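Section 3. Assembling and Adjusting the Rindumov Recliner

Read this section in full before opening the hardware pack. Two people are required for steps 2 and 5.

3.1 Before you begin

Lay the carton flat and remove the seat, the back and the two arms. Keep the packaging until assembly is complete. The hardware pack is taped beneath the seat – do not cut the tape with a knife, as the lining lies directly behind it.

Caution: Keep fingers clear of the reclining mechanism at all times. The springs are under tension when the chair leaves the factory.

3.2 Fitting the back

1. Place the seat upright on a clean, level floor.
2. Lift the back above the seat and lower both brackets onto the metal posts until each one clicks.
3. Push down the locking levers, using a flat screwdriver if necessary.
4. Pull the back gently upwards. It must not move. 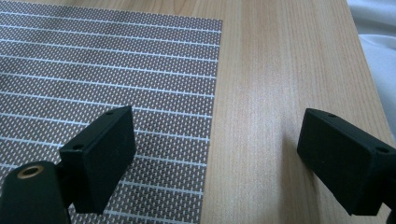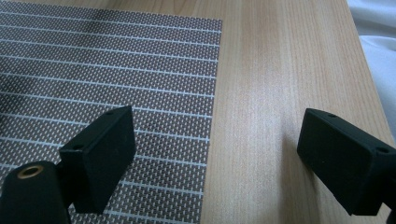
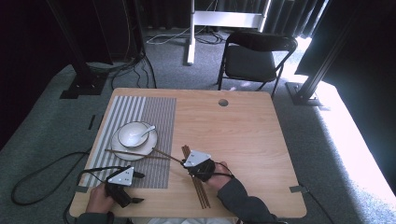
Senad Ristić writes that on his chair the left lever would not go down until the back had been lifted off and seated again, and asks whether the lever may be struck with a mallet. It may not. A lever that resists shows that the bracket is not fully home. Repeat steps 2 to 4, and contact Brumum customer service if the lever still resists after a third attempt.

3.3 Fitting the arms

5. Hold one arm against the side of the seat while the second person inserts the bolts by hand.
6. Tighten the bolts evenly with the key supplied. Repeat for the other arm.

Note: Check all bolts again after one month of use.

3.4 Positioning the chair

Leave at least 74 cm between the back of the chair and the wall. With the Popescu wall-saver bracket fitted, this distance may be reduced to 3 cm. Do not place the chair within 100 cm of an open fire or heater.

3.5 Adjusting the recline

Turn the tension knob clockwise for a firmer action. Make small turns only and test the chair after each. Both sides must be set equally – uneven tension will cause the footrest to close at an angle.

Caution: Do not sit on the footrest or on the arms. The maximum user weight is 200 kg.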